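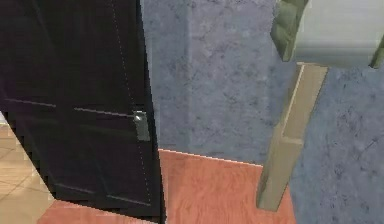

Home Setup Rooms and Doors Chores Care Contact

4. Teaching your Clokell about doors

Welcome back! If you have come this far, your Clokell already knows its charging spot and the general shape of your home, and you are ready for the part most owners ask us about. Can a machine really do the housework yet? Our answer at Ollinen is a friendly "some of it." Wiping a table or carrying a folded towel goes nicely most days. Doors are harder than they look, and a door standing partly open, with tile on one side and wood on the other and a chair a little way past it, is still a fair morning's work for a household machine.

Please set aside 26 minutes for each door, and do try the first one in the simulator (the Ollgate screen, under Practice) before you let the machine loose in your hallway.

1. Open Ollgate and choose Practice, then Doors. Pick the practice room closest to your own. Dark doors are worth practicing even if yours are white, as the latch can be harder for the machine to find against them.

2. Set the door partly open and press Begin. The first run is always slow, so make yourself a cup of coffee and let it finish.

3. Repeat until you see 9 clean passes in a row. A clean pass means no bump to the door, the wall or the furniture.

4. Now move to the real door. Walk through it yourself first and pick up anything on the floor, cords and slippers especially.

5. Say "follow me" and go through slowly, staying in view the whole way.

Note: Where two floors meet, the wheels may pause before crossing. Give it a moment! If it is still waiting after 22 seconds, you will see code 206, and you can press Resume.

Note: Chair legs that slant outward take up more room at the floor than at the seat. Leave the chair where it usually lives while you teach, so the machine learns the path you really use.

Caution: Keep fingers, pets and small children away from the hinge side while the machine is moving. It can push a door, but it cannot yet tell what is behind one.

Caution: Do not teach any door that opens onto stairs.

6. When you are happy with the route, press Save and give the door a name you will remember. Continue to section 5, Carrying Laundry.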